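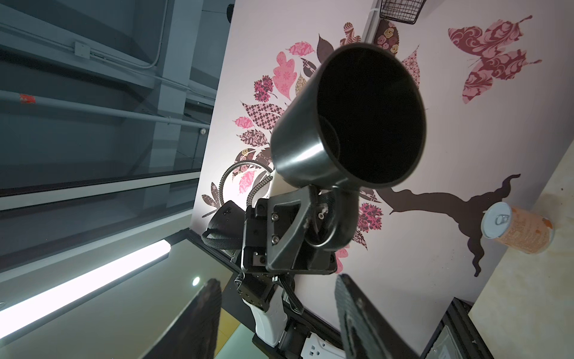
I have never trusted wall decals. They belong in the same drawer as peel-and-stick backsplash and the curtain rod that needs no screws, all of it sold on the idea that you can have a finished room by dinnertime and change your mind in the spring. I have scraped enough sticky things off enough walls to know how that usually goes.

So I'm a little annoyed to report that the tree is growing on me.

I wanted plain paint. I lost. The wall is a pale pinkish white, a color called Uvon on the can, and I'd have called it done right there. Instead there is a dark brown tree with wavy branches that split into something closer to roots at the ends, and leaves in pink, dusty rose, maroon and brown. Every leaf has its own pattern. Some are floral swirls, some are checkerboards, and the dark brown one I keep looking at is covered in little cream and pink roses. There's a butterfly too, up in the corner, maroon and pink with a sort of paisley business going on in the wings.

On paper I should hate it. Checkerboard next to rosettes is the kind of thing my grandmother's quilting magazines did on purpose and everybody else did by accident. But the colors stay in one narrow family, and I think that saves it. If there had been a single green leaf in the pack I would have thrown it out.

The set came from Clundow, who sell it as "repositionable." I have doubts about that word. I moved one maroon leaf 2 times and by the second move the edge had started to curl and pick up lint. It's back on the wall and it's holding, but I wouldn't try a third. The trunk comes in long pieces, and those are worse. You get one real chance with each, and if you start crooked at the bottom you'll be crooked by a lot at the top.

The instructions said 20 minutes. It took most of an afternoon, and that was with the wall already wiped down and dry. Pencil marks helped. A credit card for pushing out the bubbles helped more than the plastic squeegee they include, which left faint scratches on the darker pieces. I also ignored the layout diagram, which spreads the leaves out evenly like a seating chart. I bunched them into a fan and let some of the branches go bare, and I think it looks less like a kit that way.

Clundow's product page had 2,627 reviews when I looked, nearly all of them glowing. I read the bad ones, as I always do. The main complaint was corners lifting in humid rooms. I bought in September, when the air here is fairly dry, so I can't say they're wrong. Ask me after a sticky summer.

The other brand I considered was Stirik. Their tree was cheaper but the leaves were all one flat pink, and the samples felt like contact paper. If you want something you can peel off in one piece before a landlord visit, maybe that's the better buy. I didn't test it.

As for taking it down, I stuck a spare leaf behind the door, where it won't be missed, and I'm going to pull it off in 7 months and see what the paint looks like underneath. I'm expecting the worst — a pale ghost of a leaf, or a patch of bare primer. Until then the tree stays, butterfly and all.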